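**Ticket type:** Instrument support, field test equipment
**Subject:** Insulation resistance tester, unstable readings on long cable runs
**Opened:** May 2021
**Customer site:** Moltau substation, cable gallery
**Assigned to:** Cherry Mae Magbanua, Technical Support
**Status:** Closed, with one follow-up item

### Reported problem

The customer's test crew reports that the Isance insulation tester gives readings that drift up and down when it is connected to the longer feeder cables at Moltau. The display moves over a wide range and does not settle before the end of the test period. On short cables and on loose lengths in the workshop the same tester gives steady values. The crew requests either a repair or a replacement unit before the September outage.

### Information requested from the customer

Support asked the customer to supply the following before any return was authorized:

- the test voltage selected and the length of the test
- whether the guard terminal was connected
- the condition of the leads and clips
- whether nearby circuits were live during the test
- a copy of the stored readings from the tester's memory

The customer replied in full except for the stored readings, which had been overwritten. The crew had selected a test period of 30 seconds. The guard terminal was not in use. The leads were those supplied with the tester. The circuits on both sides of the tested feeder remained live throughout.

### Initial assessment

A test period of 30 seconds is too short for this feeder. A long cable behaves as a large capacitor, and the tester must charge it before the current through the insulation can be measured on its own. During the charging stage the displayed value is expected to rise. This explains the upward movement on the display. It does not explain the downward movement, and the ticket was kept open for that reason.

Support advised the crew to repeat the test with the period extended, to connect the guard terminal at the cable termination, and to store each result under its own number.

### Entry 2: repeat test

The customer repeated the test on one phase with the longer period. The reading climbed steadily for the first part of the test, then began to swing as before. The guard connection reduced the size of the swing but did not remove it. Results were stored this time and sent to Support.

The stored file shows a slow, regular variation. A loose internal connection normally produces sudden steps, and none are present. The pattern is more consistent with current induced from the neighboring live circuits, or with movement of the test leads.

The crew was asked to confirm how the leads had been laid. Both leads had been run side by side through the gallery and tied to the cable tray, next to a live feeder, for most of their length.

### Entry 3: unit check

At the customer's request the tester was sent to the Ellis service center for inspection. The bench report contains the following results:

| Check | Result |
|---|---|
| Output voltage, all ranges | Within limits |
| Reading against reference resistors | Within limits |
| Battery under load | Within limits |
| Input filter | Within limits |
| Negative lead, bend test | Fault found |
| Positive lead | Within limits |
| Firmware | Out of date, updated |

The shield of the negative lead was broken close to the plug. The break closed when the lead was straight and opened when it was bent. With the shield open, the lead picks up interference from nearby circuits. The lead was replaced. No fault was found inside the tester, and no internal adjustment was made.

The unit was returned to the customer with a new lead set and a copy of the bench report. The old lead was retained by the service center under the normal procedure.

### Entry 4: test after return

The crew tested all 3 phases of the same feeder with the new leads. The following instructions were issued in advance:

1. Isolate, discharge, and ground the cable in line with site rules before any connection is made.
2. Route the test leads separately and away from the cable tray.
3. Connect the guard terminal at the termination.
4. Run the full test period. Do not stop the test when the display first appears steady.
5. Allow the tester to discharge the cable, then apply the ground again before the leads are removed.

All phases gave steady results. The remaining variation was small and fell within the stated accuracy of the tester. The crew supervisor at Moltau accepted the results and asked that the filter setting be explained in writing for other crews.

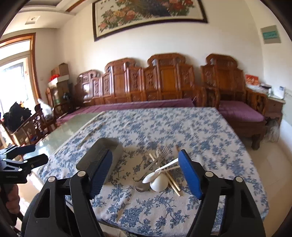
**Should the filter be left on for every test?**
Leave it off for short cables and for workshop tests, where it only slows the display. Turn it on when adjacent circuits are live or when the reading continues to swing after the leads have been checked.

### Filter setting

The filter averages the measured current over a set time. It does not change the test voltage or the charging time of the cable. When the filter is on, the first values shown should be disregarded, and the test period should be extended so that the final value is fully averaged. The setting used must be written on the test sheet. Results taken with the filter on and results taken with it off should not be compared for trend purposes.

### Cause

Main cause: broken shield in the negative test lead.
Contributing causes: test period too short for the cable length; leads routed beside a live circuit; guard terminal not connected.

### Follow-up

The customer holds a second lead set of the same age at its Dimaculangan depot. Support recommends that this set be given the bend test before it is used again. The customer has agreed to send the set to Ellis, and a separate return number has been issued. Lead sets in regular field use should be inspected every 18 months, or sooner if the jacket near the plug shows creasing.

Ticket closed with the agreement of the customer. Any further report on this unit should quote the original ticket and include the stored readings.

C. M. Magbanua
Technical Support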